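Notes from the Presside open day, November 24, 2019

The flyer promised 1000 visitors and free coffee. I got the coffee.
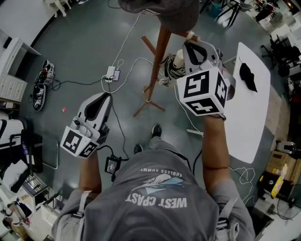 ## Getting in

Parking was at Irngate, a long walk uphill, and the shuttle ran when it felt like it. Entry cost 5 dollars, which the flyer left out.

## The tour

The Fraser building was the draw. Our guide said the new insulation had cut heating bills in half, but the old bills weren't on display. I asked twice and was handed a brochure. The roof garden has been closed since September.

## Worth going?

The Flondilus bakery stall sold a decent onion roll, and the old boiler room is handsome. I'd want to see those bills before I went again.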